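Rorkeck furniture swap moves to bigger hall

The Rorkeck furniture swap is back this July, and it has a much bigger home! After two years squeezed into the old library, it moves to Altascombe Hall, where there is space for 900 visitors and plenty of parking behind.

Last year more than 100 cabinets, chairs and bedside tables found new owners in a single afternoon -- a record for the town.
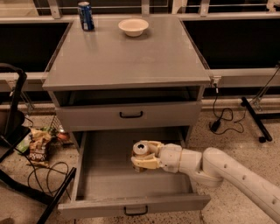
Entry is free, and you don't have to bring anything to take something home. Larger pieces can be dropped off from Thursday lunchtime, and the Amin van will deliver within Rorkeck for a small charge.

There's a mending corner too, so bring that wobbly chair along. Doors open at 10am.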